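From: Aslak Tangen
To: Kukunport list
Subject: Re: Can they clear a desk yet?

On Wednesday Ulla Öberg wrote:

> We pack and tidy by hand at Gutstead, seven people on a shift, and every
> few months somebody upstairs asks if a machine could do the benches.
> I don't need it to be clever. Pick up what's lying about, put it where
> it goes, don't crush the biscuits. Is anybody on this list near that,
> or should I stop asking until next November?
>
> Ulla

Ulla,

Near it for some things. We have been doing desk tidying at Mota since the spring, with an arm and a fingered hand over a cloth-covered table. The objects are the sort of thing people leave behind after lunch: a box of something baked, a food tray, a bar in foil, a mouse and its pad.
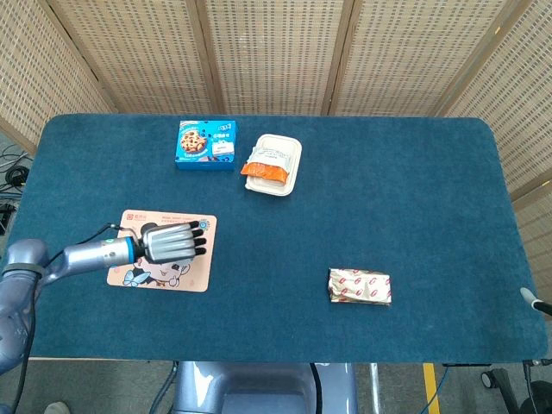

## What goes well

Boxes. A small carton with square sides is the easiest thing we have. The hand comes down, the fingers close, the carton goes where it is told. In our last long run we logged 604 picks, and cartons gave us very little trouble.

The computer mouse is better than I expected. It is smooth and curved, so I thought it would shoot out sideways. Fingers over the top with the tips against the sides seems to be the right approach.

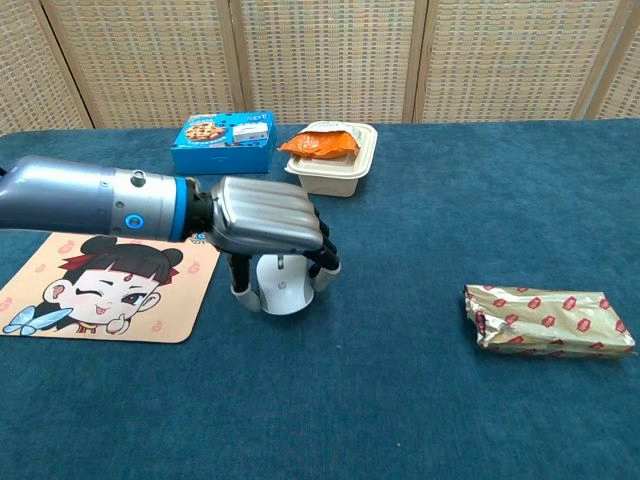 *Fingertips on the sides of the mouse, pad to the left.*

## What doesn't

Mouse pads. They are flat and there is no edge to get hold of. A person slides one to the end of the table and pinches it, and we are still teaching that. Kramer tried a suction cup for theirs and gave it up after two weeks.

Foil is the other one. The wrapper shines, its shape changes when you squeeze it, and the crimped ends fold under. We can lift a bar most of the time. Putting it down straight is another matter.

Open trays are slow. If there is a packet sitting in or on one, you have to keep it level the whole way, so we turn the speed down and wait.

## For your benches

If your work is mostly cartons, it would be worth a trial on one bench, with a person next to it. If it is mixed, I would leave it for now. A full table takes our arm nearly nine minutes, and any of your packers would be done long before that.

Could you send me a list of what ends up on a bench by the end of a shift? Sizes and rough weights would help, and whether the wrappers are foil or paper. I can try the nearest things we have and post the results to the list.

Aslak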